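Slow clay at Pendarcombe has a reputation for producing long rallies and short tempers, and the resurfacing finished in November has done little to change either. The new top layer is 2 mm of crushed brick over a limestone base. Bounce height is marginally lower than on the old courts. Lateral footing is more consistent, particularly behind the baseline, where the previous surface wore through by the middle of most tournaments.

Helmi Kuusisto has adjusted faster than most. She moved her return position back against first serves and kept it inside the baseline against second serves, a split she had used only on hard courts. In the Oshima quarter-final she saved 9 of 11 break points, seven of them with a serve into the body followed by a forehand to the open side. The pattern is simple and depends on depth. When the forehand lands short, as it did twice in the second set, the server is pulled forward with no angle to defend.

Her stringing has changed as well. She now uses a polyester main with a multifilament cross, both at a lower tension than last season. The lower tension adds length to the ball at some cost to directional control, and her unforced errors on the backhand line have risen accordingly.

Lunch on finals day is served in the members' room, on patterned tablecloths, and play resumes on the outside courts at the end of the second sitting.
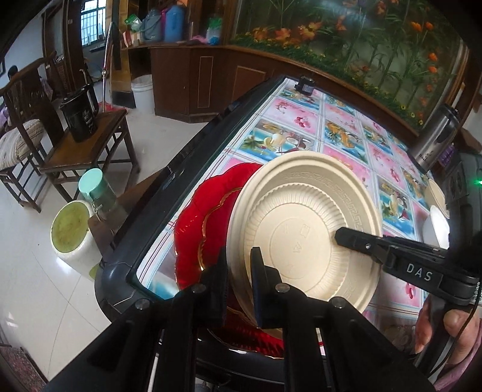 ## The case for the short ball

Temitope Oyewole takes the opposite approach. Her average rally length is the lowest of the four semi-finalists, and she played 33 drop shots in her last match at Memuvley. Most came from the backhand wing, disguised by the same shoulder turn she uses for the slice. The favoured reply is a crosscourt counter-drop, which she covers early and sometimes too early.

Her second serve remains the weak point. Kick serves sit up on the Pendarcombe surface after rain, and a returner prepared to step in can take the ball at shoulder height. Brurora, which supplies the tournament balls, has moved to a heavier felt this year. The felt picks up moisture through the afternoon and favours the player with the longer swing.

The semi-final is scheduled for Tuesday on the centre court.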